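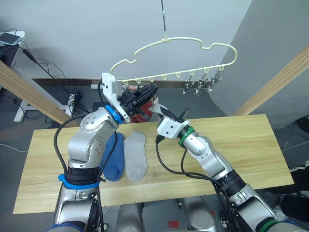
Malachy Moynihan has worked in commercial laundry for most of his adult life, and he does not want to be told what a sock is. "I had a fellow from Meng explain to me that textiles are a deformable object," he says. "I said, yes, I've met them."

Moynihan runs the small-items room at Jerkimar, a laundry that washes for care homes and a couple of boarding schools. Sheets and towels go through machines and have for decades. The small items come back in a heap, and people sort them by hand, clip them up or fold them, and send them home to the right resident. The room handles clothes for 171 residents. In November the company signed on for a trial with Meng, which sells a two-armed robot meant to do the clipping.

I asked him how it was going. He took a while to answer.

"It can hang a sock. I'll give them that. I've seen it hang a sock and I've seen it think about hanging a sock, and there's a lot more of the second one."

The sales material I had been sent talks about freeing staff for higher-value work. I read the line aloud to Graça Ramalho, who has been on the sorting tables for six years. She asked me which work that was. I said it didn't specify.

"They moved two of us to loading," she said. "Loading is heavier. It pays the same. You can call it higher if you like, the shelves are higher."

Ramalho isn't against the machine. Her wrists hurt by the end of a shift, and she would be glad to never squeeze another clip. What bothers her is the part in between, where the robot does some of the job and a person has to stay close by to do the rest. "Before, I had my own speed. Now I put things out for it, flat, not on top of each other, and I wait. If it drops one I pick it up. I'm working for it."

Svenja Eder, who manages the trial for Meng, disputes this, though less than I expected. "The preparation step is real," she told me by phone. "We want to shrink it. Right now a person lays the items out because a heap is still very hard." Could she say when a heap would stop being hard? She could not. Could she say how many socks an hour the robot hangs? She said the number changed too often to be useful, and that she would rather send me one in the spring.

I have written about workplace technology long enough to have a drawer full of numbers that were coming in the spring.

Moynihan's bigger worry is what gets lost when fewer people touch the clothes. Ramalho knows which lady's gray socks have the darned heel. She catches name tags coming loose. "A machine could learn that," he said. "But has anyone asked it to? It's not on the sheet. The sheet says hung or not hung."

No jobs have been cut so far. Management has promised there will be none during the trial, and I asked what happens after it. I was told that would be a separate conversation. Ramalho has asked to be in the room for it and is still waiting to hear.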